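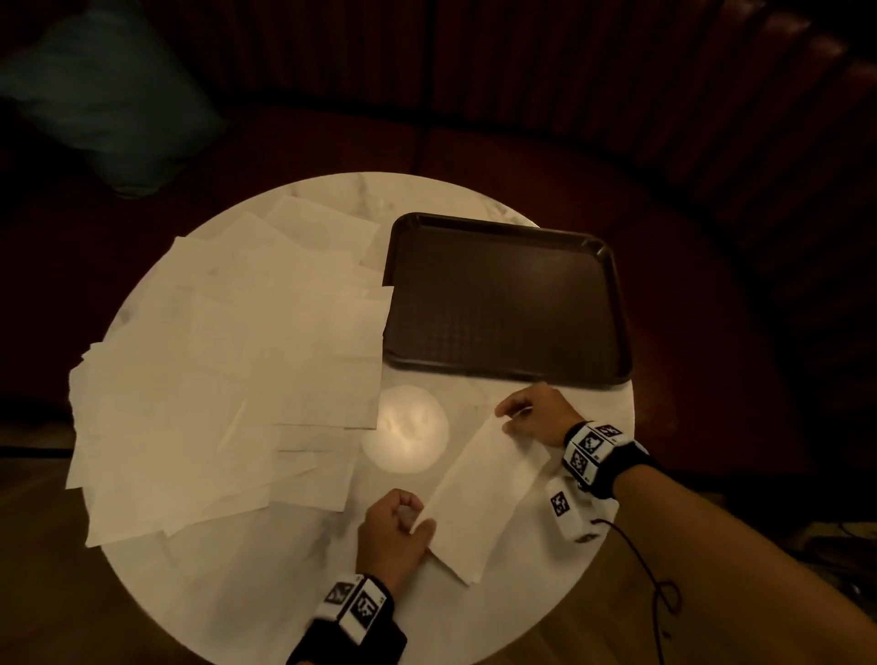 Paper napkins and a serving tray on a marble-topped table.

Tevside cafes to pay new fee for footpath tables

7 Apr 2021

Cafe and restaurant owners in Tevside will pay a yearly fee for tables on the footpath from August, after the town council voted on Tuesday's delayed agenda item without changes to the draft.

The fee is set at $40 for each table. A business with more than four outdoor tables must also lodge a bond of $1000, which the council will return when the permit ends and the paving is in good condition. Until now the permits were free of charge, and many owners did not renew them after the first year.

Council said the money will go to cleaning and to repair of the footpath on Wouters Street, where most of the places to eat are located. The street was repaved two years ago and several sections near the bus stop have already sunk.

Reshma Mofokeng, owner of the Natitz cafe, said she can accept the fee but is worried about the bond.

"For a big restaurant it is a small amount. For me it is the money for a new fridge," she said. "I asked if it can be paid in parts and I did not receive an answer yet."

Ms Mofokeng has six tables outside in the warm months and brings in two of them over winter. She said she will probably keep only four the whole year, so that the bond does not apply to her.

Other owners are more concerned with the new rule on width. The tables must leave a clear passage for prams and wheelchairs, measured from the kerb and not from the wall as before. On the narrow side of Wouters Street this means that some places will lose their outdoor seating completely - among them the bakery and the wine bar beside it.

The local walking group has supported the width rule from the start. It told the council in a letter that its older members often have to step onto the road at lunch time.

Application forms will be available at the front counter of the council office and at the Rudix building on the corner of the square. Permits already issued stay valid until their end date, and owners who hold one do not need to apply again before that time.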